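Field Notebook: Moth Records, Winter Sorting

10 January 2024
Posted in: Diary

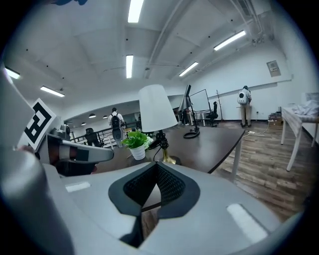
A plant and a lamp on the desk.

Spent the whole day on the backlog from last season. The total in the spreadsheet is 1431 moths, counted over the nights I ran the light trap between April and the first hard frost. I had put off checking them because I knew what I would find, and I found it. There are 112 rows with no species name, only a note such as "small brown, worn" or "pug, see photo." Some of those photos are good enough to work from. Most are not.

Started at eight with the pugs. I use the Urbańczyk guide for these, the older edition, because the plates are larger. The newer one has better maps but the pictures were shrunk to fit them in. Got through one box by ten. Four names I am happy with, two I have put down to genus only, and the rest will have to wait until I can look at them under the microscope at Hullumeck.

The Hullumeck lab sent a message before the holidays about the leg samples. I mailed them 19 tubes in the fall, one leg in each, from moths I could not separate by wing pattern. The results came back for all but three. Those three gave no usable sequence. The message said the legs may have been too dry or there may have been too little material, and asked if I still had the specimens. I have two of them. The third I let go after taking the leg, and I remember being pleased about that at the time.

Of the ones that worked, most were what I had guessed. Two were not. One I had down as a common rustic came back as the lesser, and that changes the count for the creek site, where I had been saying for three years that only one of the pair was present. I went back through the old records to see how many others I should doubt. There are 316 rows under that name. I have changed them all to the pair, not to either species, and added a note with the reason. It makes the list look less complete than it did last week. It is a better list.

Lunch late. Soup and the end of the bread.

In the afternoon I did the site codes. I changed the way I write them partway through the season and then forgot I had done it, so the creek is CR in the spring rows and FC in the rows after that, for Fellemo Creek. The upper meadow has three versions. Fixed these by hand because I don't trust find and replace with two-letter codes. The last time I tried it, every "crescent" in the notes column lost its first two letters.

The Jideck people want everything by the end of the month. They run the county map, and what goes in now shows up in the spring update. They ask for a date, a place, a name, a count and a method, and they send it back if any of those is blank. I used to find this annoying. After a day with my own notes I can see their side of it. Eleven nights in June have no method written down. I know it was the light trap, since it was always the light trap in June, but I also had the sugar ropes up for part of that month and I can't say for certain which moths came to which. Marked those as "mixed" and will ask if they accept it.

The old paper cards are still in the shoebox. I took out the first bundle and typed up a dozen — slow work, the pencil has faded — and then stopped. They are from before I had a proper trap, when I just wrote down what was on the porch wall in the morning. The names on them are mostly right, I think, but I had a habit of writing "several" in place of a number and there is no way to get the number back now. I may send them in as presence only.

Cold tonight and clear. A few winter moths should be on the wing once it warms up, but there is no point in going out below freezing. The trap needs a new bulb anyway, and the rain guard has a crack in it that I patched with tape in September and meant to replace.

To do before the end of the month:

Ask Jideck about "mixed" as a method.
Send the two spare specimens to Hullumeck, packed better than last time.
Finish the pugs, second and third boxes.
Order the bulb and the rain guard.
Read the permit for the upper meadow and see when it runs out.

Stopped at seven. The sheet is down to 74 rows without a name.

Recent entries
A wet night at the creek site
Packing leg samples for the mail
Sugar ropes, second try
What the first frost left in the trap

Get new entries by email. Enter your address to subscribe. You can unsubscribe at any time.

This site uses cookies to remember your settings. By continuing to read you accept their use.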